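Gumance Student Robotics Club: Frequently Asked Questions

Last updated August 6, 2020

Who can join?

Anyone enrolled at the college, on any course. You do not need to be studying engineering or computing. Members at present include two from textile design and one from accounting. Staff may attend sessions but cannot hold a student place.

How many places are there?

There are 30 places a year. If more people apply we keep a waiting list, and places that come free before March are offered in the order names were added. After March we do not take new members until the next intake.

What does it cost?

Nothing for the first term. After that, members pay into a shared parts fund, and the amount is set at the first meeting of the second term. If the payment is a problem, speak to Nhyira Asamoah, who runs the membership list. She will not ask for paperwork.

What is the main project this year?

It is called Jevinine. We are collecting short demonstrations of everyday pick-and-place tasks, recorded by a person using a hand-held gripper, and using them to train a small policy for the club's arm. Each task has a written card that says what is moved and where it should end up.

Do I need to know how to program?

Not to collect demonstrations. You will need some Python if you want to join the training group. Gaëtan Lefèvre teaches a beginners' course in the first term and the notes are kept in the club folder. People who have never written code usually start with collection and move across later if they want to.

How many demonstrations do you need?

We set a target of 150 good ones for each task card. So far 689 have passed checking across all tasks. A recording is thrown out if the object leaves the view for a long stretch, if the file is damaged, or if the person skipped part of the card.

What makes a task suitable?

The object should fit between the fingers without being forced, and the end position should be easy to judge by eye. We avoid glass, open liquids and anything sharp. If you have an idea for a card, write it on one side of paper and give it to Giorgia Sorrentino. She answers all of them, though it can take a couple of weeks in a busy term.

Where do you work?

Mostly in the Brerno workshop on the ground floor. We also record outdoors, so that the training set has different light and backgrounds in it. Outdoor recording needs two people, one to hold the gripper and one to keep the log.

What is the mouse and mat task?

Card 13. The computer mouse starts on the bare tabletop and has to finish on the mat. The mat may be turned to any angle, but it must lie flat and be fully on the table. Ysaline Aubert wrote the card and can answer questions about it.
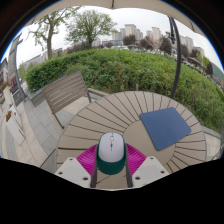

The mouse in the grip, over the round table. 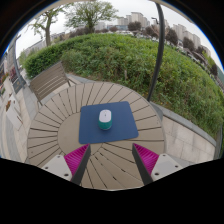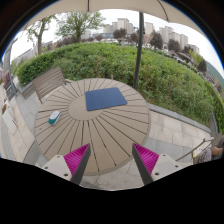 Does it matter where the mouse starts?

Yes. Choose a different starting place for each recording, and change its direction as well. Early on we had a long run of recordings that all began from nearly the same spot, and the trained policy did badly with any other start. Note the starting side of the table in the log.

Can I take a gripper home?

No. Grippers are signed out for a session and signed back in at the end of it. Check the finger pads before you return one and report any splits on the sheet by the door.

What if I miss a session?

Let your group leader know. Missing one or two is fine. If you miss four in a row without a message we will offer your place to the waiting list.

Do you enter competitions?

One a year, the Gentile Cup, which is for student teams. The team is picked from members who have been with us for at least a term. Margaux Chauvin is captain this year and will post the practice times on the workshop noticeboard.

How do I apply?

Fill in the form at the student desk and tick either collection or training. You can change groups later. Applications are read in the order they come in, and you will get a reply by email whether or not there is a place.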